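News from the Mastance Robot Club

It has been a busy few weeks in the back workshop at Mastance, and as I was told off (kindly) for leaving the robot club out of the last newsletter altogether, I hope you'll forgive me if I go on a bit this time.

For anyone who has joined us lately, the club meets after school in the long room behind the library, and we've been working towards the Ferrand Cup in February since the autumn. The task for the Cup is to clear up after a tea party. A table is laid with cups and bowls, and the robot has to pick them up and put them away without a person touching anything. It sounds like the sort of thing any of us could do half asleep, and most of us do, but teaching an arm to do it has kept the whole club scratching their heads in the nicest possible way.

Most of the work so far has gone into the gripper. Girish Sandhu's group spent the whole of last half-term taking it apart and putting it back together again, and there can't be a bolt on it that hasn't been in and out several times by now. They have learned a great deal about hex keys, and about which ones roll under the radiator. The pupils then took turns guiding the arm towards the cups by hand controls, going slowly and stopping often to talk about what it was "seeing" from down at the wrist, where a cup can look awfully big or hardly be there at all. 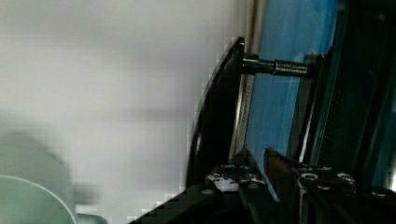

Ysaline Picard wrote in to say that she came along to the open evening expecting to stay for ten minutes and was still there when the lights were being switched off. Her daughter now clears the table at home in what she calls robot fashion, one piece at a time with a long pause before each, and the washing-up has never taken so long. She also wondered whether grown-ups might have a go one evening. Well, Ysaline, we would love that! Put your name on the sheet by the library door and if we get enough takers we'll find a date.

Now, the part the pupils asked me to be sure to mention. Every practice run is saved, and the team has 1693 of them on the club computer, good and bad together. The bad ones are kept on purpose (Kamrul Akanda has been very firm on this) as the programme that steers the arm is learning from them all, and the club needs to know where it tends to go wrong. Each run gets a short note in the logbook, and the notes are a joy to read. "Went for the cup, changed its mind" is my favourite, though "too keen" comes up an awful lot as well.

In the last proper test the arm managed 67 pickups out of a hundred. That may not sound much if you are used to people, but before Christmas we were happy with 30, so you can imagine the cheer. The bowls are still harder than the cups. Aurélien thinks it is to do with the angle of the wrist on the way down, and Girish thinks it is the finger tips, and they have agreed to try both ideas in turn and to be polite about the result. 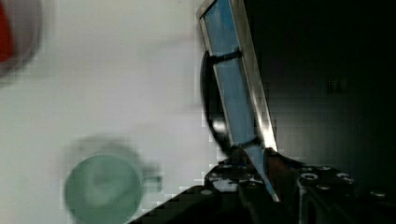
Photo: Mastance Robot Club

Between now and the Cup the plan is to practise with the table laid differently each time, so that the arm can't simply get used to one layout. For this we could do with more crockery. If you have odd cups or small bowls at the back of the cupboard, plastic or enamel for preference, do drop them in the crate outside the library. Chips and scratches are no bother at all, but please don't send anything of your grandmother's.

We also need two more drivers for the trip to Ferrand, and someone with an estate car or a small van who wouldn't mind carrying the arm in its case. Kamrul has the details and will be in the workshop from half past three.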